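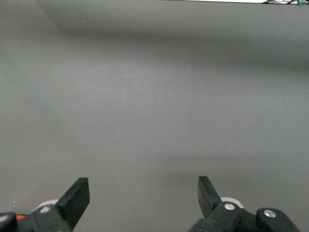 Wrist cam, fingers open over bare table. Fingers look ok, few specks of dust on the top.

July, bench 2, mug tree job for Bitholm. Started 14:10, stopped 16:40. Writing this up before I forget it.

Short version: left arm lost force limit during the hang move and kept pushing. No one hurt, nothing broken that I can find. Arm is locked out untill we know why. Tag is on the pendant, please leave it there.

What happened. Run 16 of the afternoon. Runs 1 to 15 fine, bit slow on the approach. Right arm steadies the stand, left brings the cup in. On 16 the cup touched the stand early and the left arm should have backed off at the limit. Didn't. Log shows the force reading sitting flat at 898 for the whole push, dead flat, not even noise on it. So either the sensor froze or the Rileck driver was handing us the same old packet over and over. I hit the stop by hand. Didn't like how long it took me to reach it - button wants to be on the front edge, not round the side by the monitor.

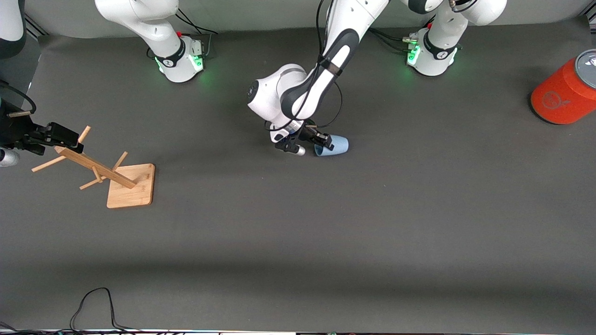 Green rings on both bases mean powered and no fault, and that's the bit that bothers me. The controller showed green right through the push. It only looks at joint faults, never checks if the force data is fresh. We've all been treating green as "safe to lean in". It isn't. Until this is fixed: no hands over the table with the drives on, green or not.

Checked after:
- wrist cable, left arm: wiggled it end to end, no dropouts. Strap near the elbow a bit tight, loosened one notch
- sensor swapped for the Londero spare, zeroed, reads sensible
- replayed the log offline, packet counter stops 400 ms before contact. Counter stops, value stays. So data stopped coming, the sensor itself is prob fine
- finger screws all tight

So driver, or the network card. Głowacki gateway was updated last month and I don't think anyone re-ran the timeout test afterwards. I certainly didnt.

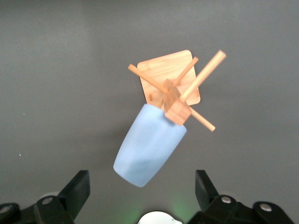 Cup and stand from the wrist cam, both at a tilt, fingers clear of the cup.

To do
- watchdog: if the counter doesn't move for 3 cycles, drop to protective stop. Half written, not tested
- roll gateway back and run 1,000 cycles in air, no cup, speed at a quarter
- move the stop button
- near-miss form, mine, tonight
- tell Bitholm the demo slips. Not giving them a date yet

Spare sensor is still on the left arm, old one is in the drawer with tape round it. Don't bin it, want to bench test it anyway.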